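The long life of the second-hand kitchen

There is a shop on the hill at Grusbridge where I have spent more Saturday mornings than I would care to admit to my family. It sells other people's kitchens, a shelf at a time: jelly moulds, egg slicers, pie dishes with somebody's initials scratched underneath, and a great tub of wooden spoons at 65p each (two for a pound if you ask nicely, and I always do).

I went in last February for a sieve and came out with a fish kettle. I don't own a fish that would fit it, but it has a lovely lid, and it now lives on top of the wardrobe with the spare blankets inside.

What I like best about old kitchen things is how plainly they tell you what their people ate. You can follow a whole street's suppers along those shelves, from the heavy suet basins through the fondue years and on to the bread machines, which arrive every spring in tremendous numbers and nearly always without the paddle. My grandmother cooked for 65 years with one good knife, a rolling pin and a saucepan that leaned, and she would have thought the lot of us quite mad. She was probably right, though she did keep three potato mashers and would never say why.

My own kitchen is small, so I have a rule now that something must go out whenever something comes in. I break it at Christmas and on most bank holidays. Every so often I lay everything out on the table and try to be stern with myself, and I can recommend it as a way of spending a wet afternoon, provided there is cake at the end of it!

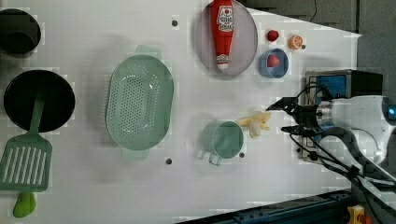
Pans, a spatula and a mint-green colander, with toy food among them.

Colanders are my real weakness, I'm afraid. I have an enamel one for greens, a tin one for rinsing currants and a chipped one that has gone out to the garden and holds a very happy clump of thyme. The shop had another in the window last week, blue with a white rim, and I have been taking the long way home ever since.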